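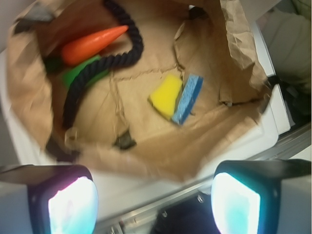

Wednesday, paper stock and paste trials

Back on the kraft question. The Fostari roll is finished and the new one from Jekon feels stiffer off the core, so I wanted folds and glue seams checked before we cut anything for the Hominton order. Same weight on the label, but the label has been wrong before.

Cut 32 strips, half with the grain and half across. Scored with the bone folder, folded once, opened, folded again. With the grain the crease is clean and lies flat. Across the grain the outer face cracks on the second fold, worse on the strips from the outside of the roll. I marked those with a pencil tick and put them in the tray by the window.

Grain direction on the Jekon roll runs along the length as expected. Tore two pieces to be sure.

Paste

Made up wheat paste in the small pot, thin batch first, then a thicker one. The thin batch soaked in too fast and cockled the sheet. The thick one held but took more than 30 minutes under the board before I could lift a corner without it creeping.

PVA cut with a little water did better on the side seam. No cockling, and the seam stayed shut when I pulled it by hand. It does leave a shiny line if you go past the edge, so mask it or use the narrow brush. The wide brush is shedding again — throw it out.
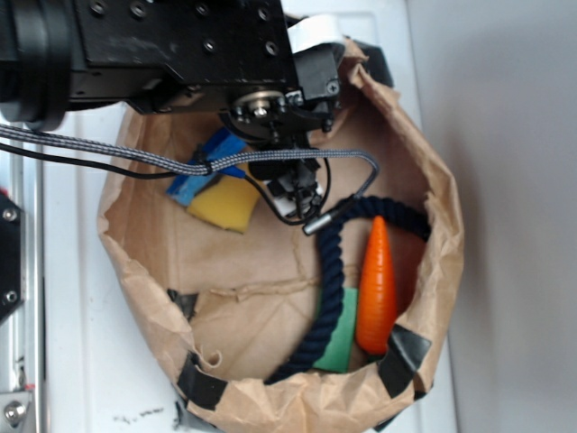
I also tried a half-and-half mix of paste and PVA, mostly out of curiosity. It gives more time to slide the seam into place and dries less shiny than straight PVA. Smells a bit sour by the afternoon, so mix only what you need and wash the jar the same day.

Base folds

Two styles tried, the plain block bottom and the Vasić fold with the extra tuck. The Vasić fold takes longer and needs a wider allowance at the base. I cut the first one short and had to start over. Once it's set up right the corners sit square and there's no gap in the middle.

The block bottom is fine for light things. With the iron weights in it the center flap started to lift on one bag. Could be my gluing, as I did that one last and was hurrying. Worth repeating before we blame the paper.

Top edge: a double turn-over is neater than pinking and doesn't need trimming. It uses up more length, so add it to the template. The old template is off at the left notch anyway. 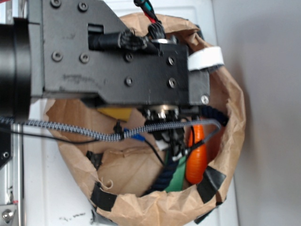
To do

Redraw the template with the wider base allowance and the turned top.

Repeat the block bottom with weights, PVA only, left overnight.

Ask Jekon if the next roll can come from the same batch. We need enough for 100 bags plus spoilage.

New narrow brush, and a lid for the paste pot.

Move the cracked strips out of the window tray before the sun gets at them — I want to compare the color with the Fostari offcuts.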